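Stumen sells its bench kit to kitchens that want to try automated assembly before paying for a line. The package consists of an arm, a gripper, clear ingredient holders and 6 stored routines. The firm's product lead, interviewed at the Astetti test kitchen one afternoon in January, was plain about its limits.

"It places, it doesn't cook," she said. "Whatever goes in the holders has to be cut and ready."

Burgers are the standard trial. A bun half, tomato and pepper stand on edge in the holders, so the gripper can close on either face – leaves are the harder part, and sit in an open container beside the finished stack.
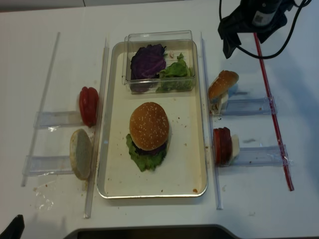
Ross, which has had the kit on trial for 2 months, reported that lettuce was still the main cause of stoppages, and asked whether the holders could be had in steel. The product lead said they could not at present.

"Acrylic is easy to recut. Steel comes once the sizes are settled."

The trial log at Ross stands at 2583 placements, of which 193 needed a hand. She regards that as too many. A softer fingertip, first made for Nurisport, is due to be fitted next.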